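# 방문요양 수급자 접종 우선순위 명단 만드는 법

작성일: 2021년 1월 2일

방문요양기관에서 백신 접종 대상자 명단을 미리 정리해 두는 방법을 적는다. 지침은 앞으로 바뀔 수 있으므로 순위 자체를 확정하는 문서로 쓰지 말고, 요청이 왔을 때 바로 꺼내 쓸 자료로 준비한다. 예로 든 기관은 Calter 방문요양센터이고 등록 수급자는 385명, 한 사람이 명단을 맡아 정리했다.

## 준비물

- 최근 달까지 갱신된 수급자 명부
- 요양보호사와 간호 인력의 근무표
- 수급자별 비상연락처와 보호자 연락처
- 스프레드시트 프로그램(이 글에서는 Yeo를 쓰지만 다른 것도 상관없다)

명부와 근무표의 기준일을 맞춰 둔다. 기준일이 다르면 서비스가 끝난 사람이 명단에 남고, 새로 계약한 사람은 빠진다.

## 1단계: 명부를 한 시트로 합친다

지점별로 파일이 나뉘어 있으면 먼저 한 시트로 합친다. 열은 다음 순서로 둔다.

1. 관리번호
2. 성명
3. 생년월일
4. 장기요양등급
5. 거주 형태(독거, 부부, 가족 동거)
6. 이동 가능 여부
7. 보호자 연락처
8. 비고

관리번호는 기관에서 쓰던 번호를 그대로 쓴다. 주민등록번호 뒷자리는 이 단계에서 넣지 않는다. 나중에 보건소가 요구하면 그때 별도 파일로 만든다.

생년월일은 반드시 날짜 형식으로 입력한다. 문자로 들어간 칸이 섞여 있으면 정렬했을 때 맨 아래로 몰린다. Calter의 경우 18건이 이렇게 빠져 있었다.

## 2단계: 중복을 지운다

지점을 옮긴 수급자는 두 번 들어 있는 일이 많다. 성명만으로 찾으면 동명이인을 지우게 되므로 성명과 생년월일을 함께 비교한다. 지운 행은 '삭제' 시트에 옮겨 두고 파일을 마감할 때까지 보관한다.

## 3단계: 이동 가능 여부를 확인한다

가장 시간이 걸리는 부분이다. 접종 장소까지 갈 수 있는지는 등급만 보고 판단하기 어렵다. 같은 3등급이라도 차만 있으면 나갈 수 있는 분이 있고, 계단 때문에 집을 나서지 못하는 분도 있다.

담당 요양보호사에게 세 가지만 묻는다.

- 부축을 받아 승용차에 탈 수 있는가
- 의자에 30분 이상 앉아 있을 수 있는가
- 동행할 가족이 있는가

답은 '예', '아니요', '모름'으로만 적는다. 설명이 필요한 내용은 비고 칸에 짧게 쓴다. '모름'이 나온 분은 보호자에게 전화로 확인한다.
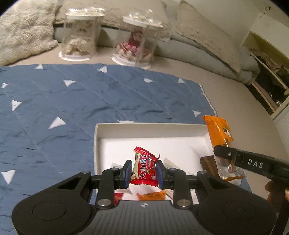

전화는 오전 열 시에서 열두 시 사이에 거는 편이 연결이 잘 된다. 두 번 걸어도 받지 않으면 문자를 남기고 비고 칸에 날짜를 적는다. 통화할 때는 접종 날짜나 백신 종류를 약속하지 않는다. 보호자가 물으면 아직 안내가 내려오지 않았고, 확정되면 기관에서 연락한다고만 말한다.

## 4단계: 알레르기와 복용약을 적는다

접종할 수 있는지는 의사가 예진에서 판단한다. 기관이 할 일은 예진표를 쓸 때 필요한 정보를 빠뜨리지 않는 것이다. 과거 주사나 약을 맞고 심한 반응이 있었는지, 혈액응고와 관련된 약을 먹고 있는지를 적는다. 약 이름을 모르면 약 봉투나 처방전을 보고 그대로 옮긴다. 짐작으로 쓰지 않는다.

건강 정보가 들어간 시트에는 암호를 걸고, 파일을 여는 사람을 정해 둔다. 메신저로 주고받지 않는다.

## 5단계: 직원 명단을 따로 만든다

요양보호사와 간호 인력은 수급자와 다른 시트에 둔다. 여러 집을 방문하는 직원은 방문 가구 수를 함께 적는다. 두 기관에서 일하는 직원은 어느 쪽 명단으로 올라갈지 본인에게 물어보고, 상대 기관에도 알린다. Calter는 Iltitz 지점과 겹치는 직원이 있어서 주로 근무하는 쪽에 올리기로 했다.

## 6단계: 정렬하고 저장한다

지금은 정렬 기준을 하나로 고정하지 않는다. 나이순, 등급순, 이동 가능 여부순으로 볼 수 있게 필터만 걸어 둔다. 원본은 읽기 전용으로 저장하고, 작업은 사본에서 한다. 파일 이름에는 기준일을 넣는다.

## 자주 생기는 문제

**입원 중인 수급자.** 명단에서 빼지 말고 비고에 병원 이름과 입원일을 적는다. 병원 쪽 명단에 먼저 오를 수 있으니 제출 전에 다시 확인한다.

**접종을 원하지 않는다는 답.** '거부'라고 쓰지 말고 '현재 희망하지 않음'으로 적고 답한 사람이 본인인지 보호자인지 함께 남긴다. 나중에 마음이 바뀌는 경우가 있다.

**연락처가 바뀐 경우.** 새 번호는 명단뿐 아니라 기관의 수급자 관리 프로그램에도 같은 날 고친다.

명단은 한 달에 한 번, 급여 청구를 마친 뒤에 갱신한다. 6월까지는 이 주기로 운영하고 그 뒤에는 지침에 맞춰 조정한다.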